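Thread: One bag for school AND weekends, is this dumb?
Board: Bags, Packing & Carry
37 replies, showing the most liked

pocketlint_3707
August 18, 2022

OK so I start classes again in a week and I've talked myself into using one backpack for everything. Last year I had a messenger bag for campus, a daypack for hikes, and a duffel for going home, and I spent half my life moving chargers from one to the next. Lost a calculator that way. Found it in May, in the duffel, under a beach towel.

So now it's one big black backpack. It's the Letivley, the plain one, no logos, padded straps. My sister says it looks like something a bank would hand out. I kind of like that about it!

My problem is notebooks. I take notes by hand (please don't start) and by the second week of any semester the corners are all curled up like old sandwiches. I want to know how you people load a big soft bag so the paper stuff stays flat. Do you lay the bag down to pack it or stand it up? Folder, no folder? I've been packing at the table and I always end up shoving the notebook in last, which is probably half my trouble.

tinbucket
Not dumb. I've done one bag for years. Lay it on its back, open it all the way, notebook goes in FIRST against the panel that touches your spine. Everything else goes in front and pushes it flat. If you put it in last it has nowhere to go but down the side, and then it bends.

marrowfat
Disagree with laying it down. If you pack a bag lying on its back, everything looks great until you pick it up and it all slides to the bottom in a heap. Stand it up against a wall or the back of the table, heavy stuff low, notebook slides down the back at the very end. The weight of the bag does the rest.

tinbucket
It slides if you leave empty space. Don't leave empty space.

marrowfat
Who has a full bag every day? I carry a lunch and a sweater.

oldgregarious
You two did this in the lunchbox thread too.

pocketlint_3707
Haha OK, well I tried it this afternoon. Made some room on the table, got the bag and the notebook out and went back and forth between the two methods for way too long. The bag kind of slumps over on its own when there's not much in it, so the "stand it up" camp has some work to do.
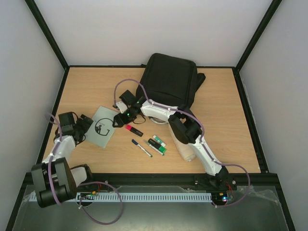 the bag at the back of the table, notebook still waiting its turn

Results so far: tinbucket's way kept the notebook flatter, but I could feel my water bottle rolling around on the stairs. marrowfat's way carried nicer, but I had to hold the top open with my elbow while I slid the notebook in, and I bent a corner doing it. So I'm back where I started, with one more bent corner.

marrowfat
You bent the corner because you didn't clip the straps out of the way. Bring the shoulder straps around to the side before you load it. If they're bunched up behind the bag it never sits straight.

saltmarsh_jo
I'm going to be the annoying one and say get a document sleeve. Stiff plastic, cheap, I got mine at the Westthorpe stationery place next to the bus station. Notebook goes in the sleeve, sleeve goes in the bag any way you like. Mine's been through two years of nursing school and a flood in my trunk.

pocketlint_3707
I had a sleeve! It cracked. Maybe I had a bad one. It also made the whole thing so stiff that it poked me between the shoulders — I know that sounds like whining, but I walk 37 minutes each way.

saltmarsh_jo
37 minutes, wow, OK. Then your straps matter more than your notebook. Are you cinching them up high? The bag should sit up near your shoulders and not bounce on your butt.

oldgregarious
Seconding the strap thing. Also tuck your strap ends! Loose ends get caught in doors. I got yanked backwards by a bus door in Bumthorpe once with a full bag on and I've rolled mine up with a rubber band ever since.

lucid_lentil
Different idea. Change the notebook. I used to buy those big floppy ones and they all died. Switched to the Lục hardcovers, the smaller size, and I throw them in any old way. They cost more, yes. But I was going through four cheap ones a semester.

tinbucket
Hardcovers are so heavy though. Over a week that adds up.

lucid_lentil
It's one notebook. You are carrying one notebook.

tinbucket
Until finals, when you're carrying five.

marrowfat
For once I agree with tinbucket, somebody write it down.

pocketlint_3707
Ooh, I didn't know they made a smaller size. I write big so I might hate it, but I'll look.

Update for anyone following along, I'm now doing a mix. Bag on its back, notebook in first, sweater on top of it to fill the space, then I stand it up and drop the bottle down the side pocket where it should have been all along. Took it around the block twice and nothing rolled. Corners fine so far, but it's been one day, so ask me again when there are textbooks in there.

saltmarsh_jo
Where do your keys go?

pocketlint_3707
...in the bottom somewhere.

saltmarsh_jo
Start a new thread, please, that one needs its own.

oldgregarious
We have a keys thread. It's at 1000 posts and people are still mad. Read the first page and skip to the last.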